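About Pavside

Pavside began with two friends, a borrowed van and a summer neither of us wanted to end. Britta Lammers and Malte Schwerdtfeger (that's us!) spent it driving from one lakeside dance to the next, and by June we were booking the bands ourselves. We now look after 62 small open-air evenings a year, from jetty concerts to late swims with a DJ – and we still turn up to most of them, usually far too early. Arne Nolte plans the music, Kai Oltmanns answers the phone, and we'd love to hear from you.

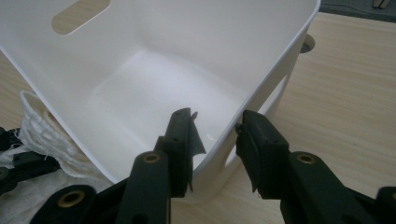
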